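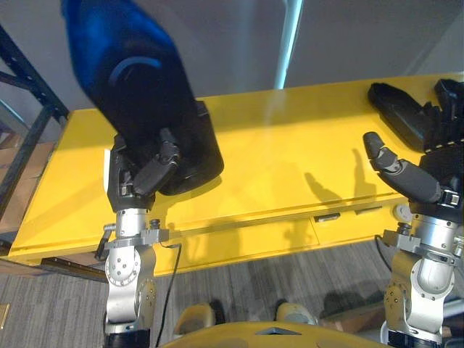
Unit 4: Daily and Weekly Care of the Two-Arm Cell

These notes cover the Dremgate cell in the Kinik lab: two arms, two multi-fingered hands, one yellow table. Read them before your first bench session. Fault recovery is in Unit 5.

4.1 Before power-on

Check the cable run at each wrist. It should hang free of the disc joint through the full range of travel. Look over the clamp brackets and the ring of bolts at the joint. If a bolt has been disturbed, log it and stop. Do not retighten it yourself.

Clear the table of anything that is not in the job sheet. The hands will close on whatever is at the pick point.

4.2 Checking the part

The test part has a rounded housing with one circular hole, a ribbed strip along the lower side and four black tabs under it. The tabs are the weak point. Run the wrist camera at low speed and look at them from below before each batch. 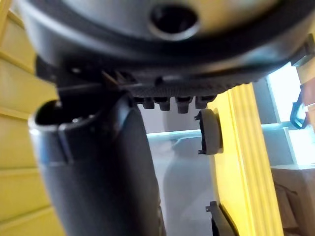 Fig. 4.2 Wrist camera view: housing with hole, ridged strip and the row of four tabs.

Reject the part if a tab is bent or missing. The tabs are not all the same length, so compare with the Elar drawing and not with each other.

4.3 Finger covers

The covers wear at the tips first. Change them every 600 cycles, or sooner if the cloth has worn through. Some wrinkling near the tip is normal - a cover that slides when you pull it is not.

After a change, run 15 slow grips and check the part for slip. 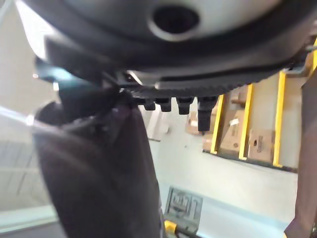
4.4 Log entries

Write down the cycle count, the cover change and any rejected parts. The Bautista log sheet has room for 150 lines. Start a new one each August, even if the old one is not full.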